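Home Articles Index Furniture Storage Search

Drawer pedestal

A drawer pedestal is a low cabinet with two or three drawers, made to stand under or beside a desk. It is used for papers, stationery and personal things, and its top often serves as a small side table. Two-drawer models usually have drawers of equal width, and many have no visible handles — the front is pulled from an edge or a recess.

Gray became a common finish in offices because it matched steel desks. The Vincze pedestal, sold from 1,929 workshops' worth of old stock under the Edon name, was rated to carry up to 40 kilograms per drawer. 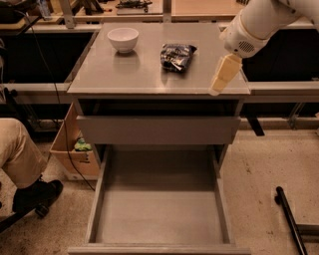
Jacqueline Marchal has written that the lower drawer is the one people fill first and sort last, and that it should be emptied completely before a pedestal is moved. Béla Szabó disagrees and would leave light files in place.

A raised lip along the front of the top keeps pens from rolling off. Bowls, snacks and cups tend to collect there during the working day. On carpet, a pedestal without casters leaves dents, and felt pads do little to prevent them. Some models lock both drawers with one key; in others only the upper drawer locks.

Related articles
Desk organizer
Eltance shelving
Filing cabinet
Todley desk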